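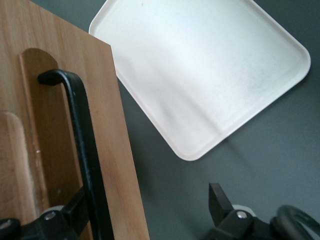
Light brown wooden cutting board with a long recessed slot.

Fumden Mini Rice Cooker, 2 cup

I've had mine on the counter since February and I use it nearly every day (oatmeal too, it does great oatmeal!). The pot lifts right out for washing and the cord tucks in at the back, so it fits in my skinny cupboard. White rice takes 33 minutes, brown is longer, and then it flips itself over to warm.

Comes with a measuring cup, a paddle and a steam tray. The lid does spit a little if you fill past the line, so don't!

Orders in by 30th December ship free. Questions? Ask for me, Salamatu Odukoya, at the Korirov shop.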